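Chitting in January, too early?

prorkach_plot
Got my seed potatoes already, Kevar and a few Drollano. 16 lbs total. House is warm, garage is freezing. Do I start them now or leave them in the bag? Last year I waited and everything went in late.

mudboots397
Leave them. Way too early unless you're somewhere mild. You'll have foot long white sprouts by planting time and they snap off if you look at them wrong.

Khúc
Disagree, sort of. Cool and bright is the thing. Mine sit in egg cartons by a north window for weeks, sprouts stay short and stubby. It's the dark cupboard that wrecks them.

mudboots397
ok but he said the house is warm. Warm + early = mess. I stand by it 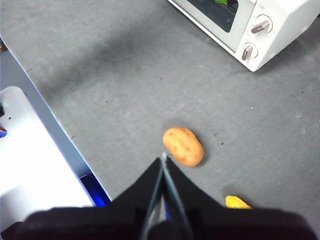

Toàn Thân
Member – 500 posts – 7:16 pm

Get them out of the bag either way. One soft one in there and you lose the lot, ask me how I know. Single layer, a potato on the table tells you more than a sack in the corner. Then put them somewhere cool that doesnt freeze. I don't chit maincrop at all btw, never saw a difference. Earlies yes.

prorkach_plot
Kevar is supposed to be an early I think? Tag just says "garden type", thanks for nothing. Enclosed porch stays above freezing most nights. Would that do?

Khúc
Porch is perfect. Throw a blanket over on the bad nights, take it off in the morning or they get no light.

mudboots397
Porch is fine. Still say wait a month.

Toàn Thân
Do you cut yours? I only cut the big ones, 2 eyes a piece minimum, and let them dry off before they go in teh ground.

Khúc
Never cut. Had rot two years running in clay. Whole small ones only.

mudboots397
Always cut. Sandy soil here, never had rot. Seed is expensive

prorkach_plot
Clay here, so whole I guess. Going to split the batch – half on the porch now, half next month. Will post when they come up.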